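Gripper closes in the right place but keeps dropping things after a pad change
Noltora community help > Arms and grippers > Setup and upkeep

Posted by cidton_bench, Jan 31, 2022

Hello all, I hope somebody can put me right. We have a Saser arm on a tabletop sorting cell, moving odds and ends from one basket to another. The finger pads had done 1,461 cycles and were going shiny, so I fitted a new pair. Since then it goes to the right spot, closes, lifts and lets go halfway up, mostly with anything smooth. I've been round the screws twice and I'm a bit stuck!

Horgan58

Had the same. Turned the force up. Seems fine.

paddedfingers

I'd hold off on the force for now, if you don't mind me saying so - you can squash soft things and still drop the hard ones. New pads are usually thicker than the worn pair, so the fingers meet sooner than the controller expects. Run the closing zero again with nothing between them, power off and on, then wipe the pads with a barely damp cloth and let them dry. 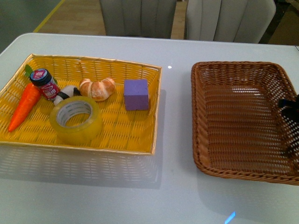
My own check after any pad change is a short run from the yellow basket to the brown one, 3 goes at each item, and I write down every slip. I start with the purple foam cube, as it's forgiving and has a bit of room round it, then the croissant and the carrot. The roll of packing tape I leave till last, lying flat as it is, because a low grip will soon show you if your fingertips aren't level. If only the tape slips, look at your approach height before you touch anything else. Do let us know how you get on!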